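Home | Guides | Pantry and Kitchen | Community | Contact

How to sort a pantry shelf before a move
Last updated September

Start two weeks out. Leaving the pantry to the final night means paying to shift tins you forgot you owned.

1. Empty one shelf at a time onto the bench or table. Finish that shelf before you touch the next.

2. Check dates. Anything past its use-by goes in the bin. Best-before is a quality date, so unopened tins and dry pasta are usually fine if the packaging is sound. Bin any tin that is bulging, leaking or badly dented at the seam.

3. Make two groups - eat before the move, and take with you. Opened flour, rice and cereal belong in the first. Oil and sauces do too, as many removalists won't carry open liquids.

4. Plan meals from the first group. Marisol Zepeda got through 41 items this way before leaving Drerkton, and bought only milk and bread.

5. Lay out what is left in a single row with space between things. Doubles show up quickly. 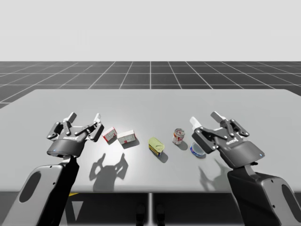 Five small grocery items set out in a loose row.

6. Pack heavy items in small cartons. Line the base with tea towels and write PANTRY on the side as well as the lid.

7. Drop unopened spares at a food bank. Ring first to ask what they accept.

Related guides
Defrosting a freezer in an afternoon
Which cartons to use for glassware
Cleaning an oven before final inspection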